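We got to the Rindik open day in March a little after two, having parked at the Tastmont end. Mercedes Llanos took 15 of us round the sorting hall, which handles glass and plastic from 108 streets. It was loud, and the bales were bigger than I had expected. Tea was in the side building – free, with biscuits.

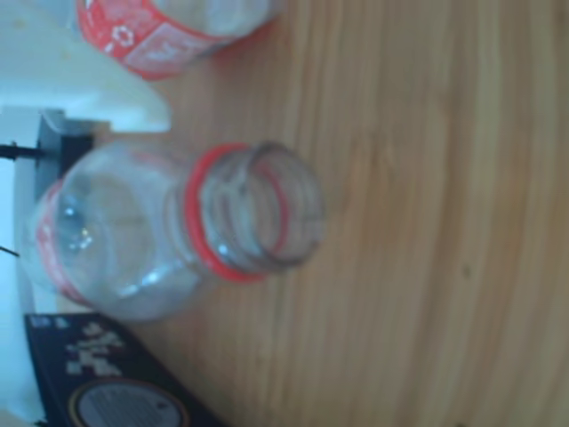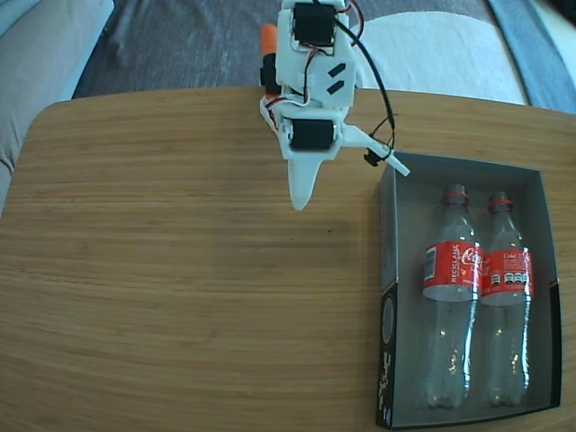 My main question was about lids, as we argue over them at home. Mercedes said to leave caps on plastic bottles and take them off glass. The two Coca-Cola bottles in the cardboard box still had their red caps on, so those were right by her rule, and the open glass jar was too. Labels can stay on either. Gervasio Palma asked about rinsing and was told a quick swill is enough. The next tour leaves at 3, and places go quickly.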